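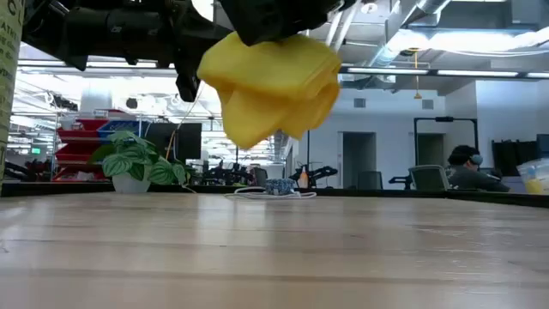
Speaker notes -- Grippers and cloth: what we learned from a season of comparing fingers
Grillville meetup, Mar 12, 2020

Slots: 22 minutes talking, then questions. Keep the clicker in the left hand, the fingertip samples are in the right jacket pocket.

Opening

Start by asking who has folded a towel this week. Hands up. Then ask who has gotten a robot to do it. (Leave a gap here, people like to look around.)

Say what the talk is: we took 4 sets of fingers, 2 wrist cameras and one stubborn question, which is how much of cloth handling is the gripper and how much is everything else. I came in sure it was mostly the gripper. I've moved quite a bit since then, and I want to show how.

Why cloth

A block has a shape. You find it, you close on it, you're done. Cloth has whatever shape it happened to land in, and the moment you lift it you get a new one. Bunch it in the middle and you have a hanging blob with uneven points underneath, and somewhere in there are the corners you wanted. I love this problem. Slow down here, I always rush it.

We stuck to one-color cloths for the comparison. Plain yellow was the favorite because the folds show up as darker gold and you can follow them on video without squinting.

The fingers

Pass the samples around NOW, before the next slide, or they never make it to the back row.

Set one, flat and hard. The ones that came with the gripper. Good at grabbing a ridge of cloth that is already standing up. Poor at anything lying flat, they skate right over it.

Set two, flat with a rubber pad. A big step up for the price of a pad. Picks up the table's dust too, so wipe them. We forgot for a whole afternoon and had to throw out that afternoon's numbers.

Set three, the Vano tips. Narrow, slightly curved. These get under an edge beautifully! They also twist if you close too hard, and then you are chasing a calibration problem that looks like a vision problem.

Set four, the soft ones we cast ourselves. Everybody's favorite to hold, so expect these to come back last. Gentle, forgiving, and terrible at letting go. The cloth clings and the drop lands somewhere you didn't plan.

Numbers

2187 grasps in total, logged across all the sets. Say the number once and move on, the table on the slide has the split.

Point at the padded row first. Then the Vano row. The gap between them on bunched cloth is tiny, and on flat cloth it is large. If the room looks interested, stay on this slide, it's the heart of the thing.

A fair warning to give out loud: the same people ran all of it, and we got better at it as we went. We shuffled the order of the sets after the first stretch, but the first stretch is still in there.

The cameras

Wrist camera A sits close to the fingers. Sharp on the edge you're reaching for, blind once the cloth is up, because the cloth is all it sees.

Wrist camera B sits farther back. Softer picture, but it keeps some table in view during the lift, and that turned out to matter more to us than sharpness.

We also kept a fixed camera beside the table. If you take one cheap idea home, take this one. Half our arguments about a bad lift ended as soon as somebody played the side view.

Glossy tabletops: mention the glare. Overhead lights come back as pale streaks on the wood and the edge finder adores them. A matte mat helps. So does tilting the camera a little.

The controller

Valderrama is our name for the slow controller, Fidis for the quick one. Explain the names only if asked, the story is long.

Fidis wins on anything rigid. On cloth it gets to the grasp sooner and then the lift sets the whole thing swinging, so you stand there waiting for it to settle. Valderrama lifts like it's carrying soup. Total time per fold came out closer than I expected, and the slow one was much easier to teach with.

What I'd do again

Pads first, before you buy anything. Side camera from the first day. Write down which fingers are on -- we have a batch from September labeled only "new ones" and I still don't know.

What I'd change: shorter sessions, more kinds of fabric, and a proper release test. We scored the grab so carefully and scored the letting go with a shrug.

Questions likely to come up

Suction? We tried it briefly, thin fabric leaks, I'd like to hear from anyone who got further.

Two arms? Yes, next. One holds, one hunts for the corner.

Can people have the mold files for the soft tips? Yes, leave your email on the sheet by the door.

Get the samples back before the break.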